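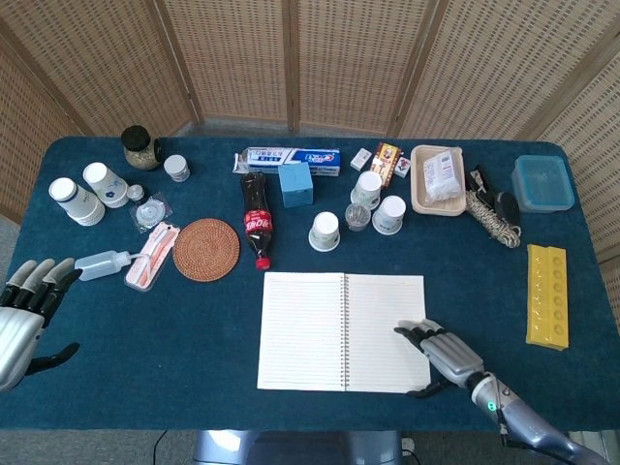
**Category: Inventory > Label printing**

**Status:** Resolved, monitoring
**Site:** Grultthorpe shop
**Opened by:** Berenice Sandoval
**Software:** Stellano stock desk, Diser label printer on USB

### Original report

Labels for household and bath items are printing with the wrong price. The item name is right and the barcode scans, but the price on the label is the old one from before the July update. The register rings up the new price, so customers see one number on the shelf and a different one at checkout.

It does not happen on everything. Kitchen labels are fine. So far I have seen it on toothbrushes, squeeze bottles, and the round rattan coasters. I have restarted the printer and the back office computer. I also reprinted a batch of 33 labels this morning and almost all of them came out with the old price.

I need this fixed before Wednesday, when the bath shelves get reset.

— Berenice

### Support, first reply

Thanks for the clear report. A few things to check:

- Open one of the affected items in Stellano and tell us the price on the **General** tab and the price on the **Labels** tab.
- Go to **Settings > Label templates** and tell us which template is assigned to the bath category.
- Print one label from the item screen and one from the batch screen. Let us know if they differ.

Please don't delete or re-create any items for now. Deleting an item also removes its sales history.

### Berenice, 10:20 a.m.

General tab shows the new price. Labels tab shows the old price and it is grayed out, so I can't type in it.

The bath category uses a template called "Shelf small (copy)". Kitchen uses "Shelf small". I don't know who made the copy. It was there when I took over the back office.

The label from the item screen has the new price. The one from the batch screen has the old price. Same item, same roll.

### Support, notes

The printer is probably not the cause. If the Diser were holding an old job in memory, the label from the item screen would usually be wrong too.

The grayed-out field on the Labels tab is the label price. Normally it follows the General price. It can be locked by a template that has **Use stored price** turned on, which some shops use for sale tags. The stored price is written once, at import, and stays there until someone refreshes it.

Asked the customer to open "Shelf small (copy)" and look at the price field settings.

### Berenice, 11:05 a.m.

Yes, "Use stored price" is checked on the copy. It is not checked on the regular one. I unchecked it and saved, then printed a batch of 4. Two were right and two were still wrong.

The wrong ones are both from Chaiyaporn. The right ones are from other suppliers. I went back and looked through this morning's labels and the few that came out right weren't Chaiyaporn items either.

### Support, second reply

That helps. We now think there are 2 separate problems.

The first was the template, and you have fixed that part. The second looks like a supplier price rule. When a supplier file is imported with **Lock label price to supplier list** on, the batch screen reads the price from the supplier list and skips the item record. The item screen doesn't use the rule, so it shows the right price.

To check:

1. Go to **Suppliers** and open Chaiyaporn.
2. Click **Import rules**.
3. Look for the line "Lock label price to supplier list".
4. If it is on, turn it off and click **Save**.
5. Click **Rebuild label queue**. Leave the window open until the bar finishes.
6. Close Stellano completely and open it again before printing.

Step 6 matters. The batch screen keeps its list in memory while the program is running, and a rebuild won't show up until it is restarted.

### Berenice, 1:40 p.m.

The lock was on. I turned it off and did the rebuild. The first time I forgot to close the program and got the old prices again, so I did it over from step 5. After the restart the same 4 labels all came out with the new price.

I am reprinting the full bath batch now. One other thing — the last label on each run is coming out slightly low, with the bottom of the barcode touching the edge. Is that related?

### Support, third reply

The low label is a separate issue. It usually means the label gap was never measured after a roll change. With the roll loaded and the lid closed, hold the feed button on the Diser until the light blinks 2 times, then let go. It will feed a few blank labels and stop. If the last label is still low after that, open a new ticket so we can track it on its own.

### Berenice, 2:55 p.m.

Did the feed button thing. The last label is centered now. The bath batch is done and I checked a handful against the register, and the prices match.

I renamed "Shelf small (copy)" to "SALE TAGS ONLY", turned the stored price back on for it, and moved the bath category over to regular "Shelf small". Tell me if that is going to cause trouble.

### Support, closing notes

The rename is fine. Templates are tracked by ID, so nothing else needs to change.

Lock rule is off for Chaiyaporn. Customer should check it again after the next supplier import, as an import profile saved with the lock on can turn it back on. Sent her the steps for editing the saved profile. Ticket stays in monitoring until the next import has gone through.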